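I have been folding paper for money since I was 24, which sounds like a joke when I say it at weddings, but somebody has to do the inserts. At Kindex we do short runs: presentation folders, greeting cards, the odd-shaped mailers that the big machines at Tovton won't touch. When Krešimir Spahić told us in March that two robot arms were coming to try out some of the folding, I went home and ate most of a loaf of banana bread standing up.

So I want to write down how it has gone, partly for my sister, who keeps asking, and partly for me.

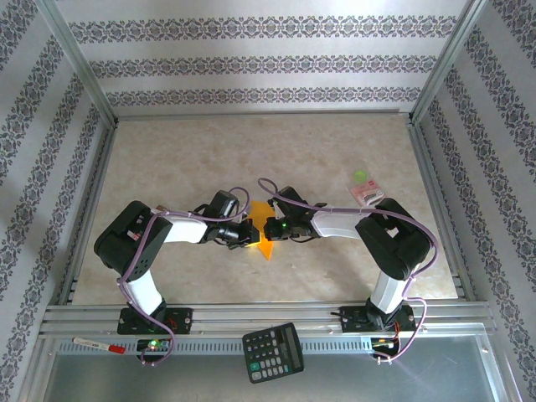 The first surprise was how much of my day went into talking. Laine Navickas, who looks after the arms, wanted to know how I fold, and I found I had no idea! My hands know. I had to slow right down and say things like "well, I hold it here until it stops pushing back" and she would write that down very seriously and ask what pushing back felt like. Thin stock, thick stock, the coated kind that cracks if you crease it against the grain – we went through all of it, over more coffee than either of us should have had.

I will admit I was a bit proud by the end of that week. All those years and no one had ever asked me.

The second surprise was the worry, and how it moved around the room. Borislav was sure we'd all be gone by summer. Teodora, who came over from the Gavora job and has only been with us 8 months, was quite cheerful about it, because she hates folding and would love to be on the guillotine instead. I went back and forth, sometimes in the same lunch break.
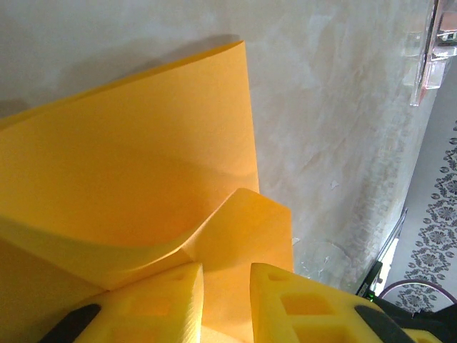
What has changed for me so far is mostly the hours. I still fold, but I spend two mornings a week with Laine, and Krešimir put that in writing with a little more pay, after I asked twice (ask twice, my mother always said). We had an order of 616 card sleeves last month and I did every one of them by hand, with sore thumbs to show for it. If the arms can take even 200 off me next time, I won't be sulking.

I do miss the quiet, though. Folding used to be when I did my thinking, and now there's usually someone at my elbow with a question. Laine has promised me one afternoon with the radio on and no notebook, and I plan to hold her to it.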